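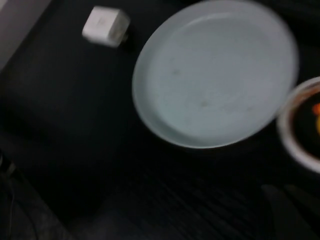
Nurmi plate, pale bluish white, on a dark tabletop.

Nurmi 2-Piece Place Setting, reviewed September 19, 2026

The Nurmi setting consists of a shallow plate and a bowl, sold together by Brustby. Our test set was bought at retail from the Sosville outlet and used daily in a two-person household before scoring.

Weight. The plate came in at 757 grams on a kitchen scale, and plate and bowl together at 1,281 grams. This is on the heavy side for everyday stoneware. A stack of eight plates is awkward to lift with one hand, and thin wire shelving will sag under it. Check the shelf rating first if your cabinets use plastic pins.

Glaze. The finish is semi-matte. Steel flatware leaves gray metal marks, most of them in the flat center where knives are used. A paste of baking soda removed the light ones. Heavier marks needed an oxalic acid cleanser and came back within days. The competing Bravmont setting has a glossier glaze and marked less under the same knives, though it shows fine scratches sooner.

Heat. Brustby rates the set for microwave and dishwasher but not for the oven. After two minutes on high with a cup of water in the bowl, the rim was warm and could be held without a towel. The foot ring on the bowl collects water in the dishwasher and has to be tipped or wiped by hand. The plate drains properly.

Fit. The plate sits upright in a standard lower rack but takes up two slots because of the raised rim. The rim does keep sauces in place, and a knife can be laid across it without sliding. Cutting near the edge is less comfortable, as the blade hits the wall before it reaches the food.

Stability. No rocking on a flat counter. The foot is unglazed and slightly rough – it scratched a varnished test board when dragged. Felt pads would not survive the dishwasher, so use placemats on soft wood.

Replacement pieces are sold singly, bowls included. Recommended for households that don't mind the weight. Buyers who cut a lot of meat at the table should look at the Bravmont first.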